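Small Boards, Bright Frames: Our Workbench Gallery

Welcome to the Tralville bench pages! I've been collecting bits of electronics for years, and this is where I show off the ones I keep coming back to. There are 18 boards on the shelf at the moment, nearly all of them bare when they got to me, and a good case or frame does wonders for every one.
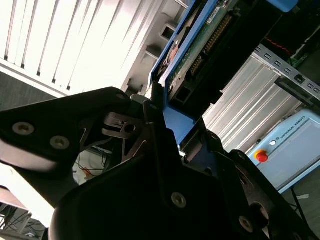

Blue frame, green board
I love this color pairing. The bright blue plastic goes around the green circuit board, and the long black header with its gold-colored pins stands out beautifully against both – I could look at a tidy row of pins all afternoon.

More about the frames

People often write in to ask where to start, so a few notes from the bench. Plastic frames are my favorite for boards that get handled a lot. You hold the edges, the parts stay clear of your fingers, and the connectors are still right there when you want to plug something in. Pick a color you really like, too! Blue shows up on a cluttered bench, and I lose far fewer boards than I used to.

Hanyu Song got me into labeling. Small white labels, short names, neat handwriting if you can manage it (I can't, so I print mine). Our older boards from the Cemside swap came with no markings at all, and sorting them took me 3 evenings and a great deal of tea.

Coming up next

The Gurnance set goes up in September, with plenty of close views of headers and slots. If you have a framed board of your own, send it over – I'd be thrilled to see it.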